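Restaining a wood table without hating yourself

Nerska_lofts
Posted February 2024

My table top needs redoing. It came with the apartment, which came with opinions. I want a hard finish that survives coffee, elbows and a landlord inspection. The guy at Sönmez hardware sold me a can of oil and a pack of 600 grit and wished me luck in a tone I didn't care for. Do I really sand to 600 before oil? The can says so. The can also says "apply with joy."

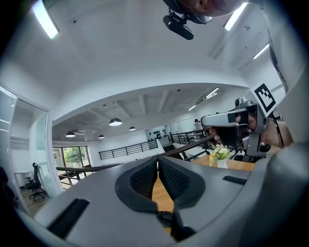 kokow_kid
Stop at 220. Past that you're polishing, and the oil has nowhere to go. I did mine to 1000 once and it took oil about as well as a dinner plate.

Nerska_lofts
So the can is lying to me.

donach77
The can is fine. Hardwax oil, sure, stop early. Plain oil, go as high as you like. Kokow_kid has ruined one table and has been writing the manual ever since.

kokow_kid
Two tables.

plankton
Neither of you asked what's on it now. If there's old varnish under there you can sand to the moon and the oil will just sit on top and sulk. Put a drop of water on it. If it beads, strip first.

Nerska_lofts
It beads. Beautifully, I'm sorry to say. Is stripper okay indoors?

donach77
With the windows open, and you somewhere near them. Or scrape. A card scraper is cheap and makes you feel like a shipwright for 7 minutes, then your thumbs go.
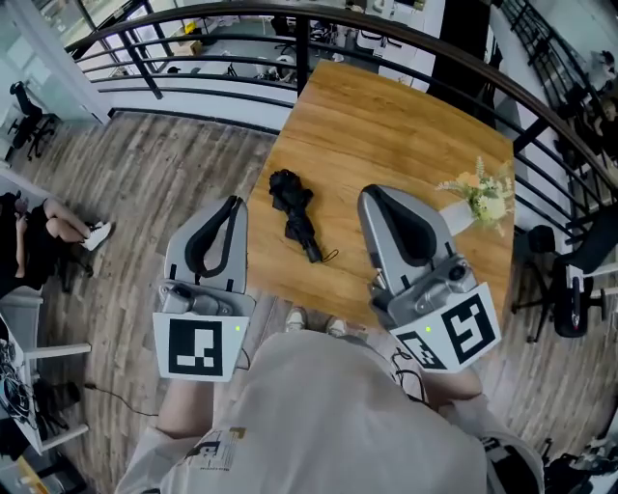 Light gray T-shirt, wooden table.

plankton
Do the underside first. Same wood, and you get to make your mistakes where only the cat will see them.

kokow_kid
Still saying 220.

donach77
We know.

Nerska_lofts
Bought a scraper. Sönmez guy wished me luck again.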